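Start | Werkbuch | Geräte | Ersatzteile | Archiv | Abmelden

Werkbuch Handgreifer 2 - November, vormittags, Halle Trimutside

Backen vom Handgreifer 2 neu eingestellt. Vorgeschichte für alle, die nicht dabei waren: linke Backe kam beim Schliessen früher an als die rechte, Last wurde jedesmal ein Stück nach rechts geschoben. Bei den leichten Sachen egal, beim Reiskocher nicht. Brenda Nuttall hatte es schon in Nudcombe notiert, ist dann liegen geblieben.

Gemacht:
- Gehäuse auf, Krümel raus, Führung mit Pinsel und trockenem Tuch. Kein Spray!! Steht im Blatt von Yeoman, wird trotzdem immer wieder gemacht.
- Anschlagschraube links 2 Umdrehungen raus. Erst eine probiert, zu wenig.
- Backenschrauben nachgezogen, eine war handfest. Sicherungslack drauf, blau, der rote ist leer.
- Nullpunkt neu gesetzt. Alter Wert 118, neuer Wert 66. Kam mir viel vor, zweimal gemessen, bleibt dabei.
- Kabel sitzt, Stecker nur gezogen und wieder rein.

Dann am Reiskocher probiert, der mit dem lila Deckel. Der ist als Prüfstück ganz gut, weil rund und glatt, da verzeiht der Greifer nichts.
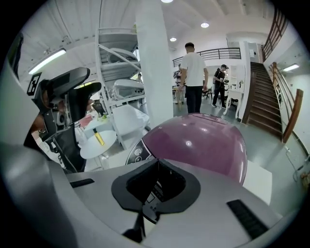 Handgreifer 2 am Reiskocher, links Backen und Markertafel.

Markertafel nicht angefasst. Wer sie doch mal abnimmt: danach Kalibrierung komplett neu, nicht nur den Nullpunkt. Dauert 30 Minuten, bitte einplanen und nicht kurz vor Feierabend anfangen. Die Ecken vorher anschauen, wenn sich da was löst ist die Erkennung sofort schlechter, und man sucht dann ewig an der falschen Stelle. Ersatztafeln in der flachen Schublade, Druckseite nach unten lagern.

Zum Greifen selbst. Kocher zwischen die Backen, langsam zu, auf den Deckel schauen und nicht auf die Anzeige. Wandert er seitlich, stimmt die Anschlagschraube noch nicht. Kippt er nach vorn, war der Griff zu hoch angesetzt, das hat mit der Einstellung nichts zu tun. Hatte ich beim letzten Mal verwechselt und eine halbe Stunde an der Schraube gedreht, für nix.
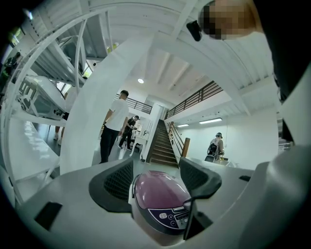

Seitlicher Versatz ist weg, jedenfalls nach Gefühl. 30 Griffe hintereinander, keiner abgerutscht. Richtig messen kann ich erst, wenn die Lehre aus Stevton zurück ist. Bis dahin gilt die Einstellung als vorläufig, bitte auch so ins Geräteblatt, nicht als "erledigt" abhaken.

Beim Öffnen ganz am Ende noch ein leises Knacken. Nur bei jedem dritten, vierten Mal, unter Last nicht. Vermute Feder oder Rest Dreck hinten in der Führung, da komm ich ohne Ausbau nicht hin. Nicht eilig. Wenn es lauter wird: nicht weiter benutzen, Zettel dran, auf meinen Platz.

Belag der Backen geht noch. Ersatz trotzdem bestellen, letztes Mal kam die falsche Breite und wir haben mit der Schere nachgeschniten, sah entsprechend aus. Bestellnummer hat Brenda.

Offen:
- Lehre Stevton nachfragen
- Wert 66 ins Geräteblatt, alten durchstreichen und stehen lassen
- roter Sicherungslack
- Belag, diesmal vorher Breite nachmessen
- Handgreifer 1 gleiche Prüfung, der ist sicher auch nicht besser
- Yeoman fragen ob es die Anschlagschraube auch mit Kontermutter gibt

Werkzeug wieder im Koffer, bis auf den kleinen Inbus. Der liegt irgendwo bei mir, such ich nach der Pause.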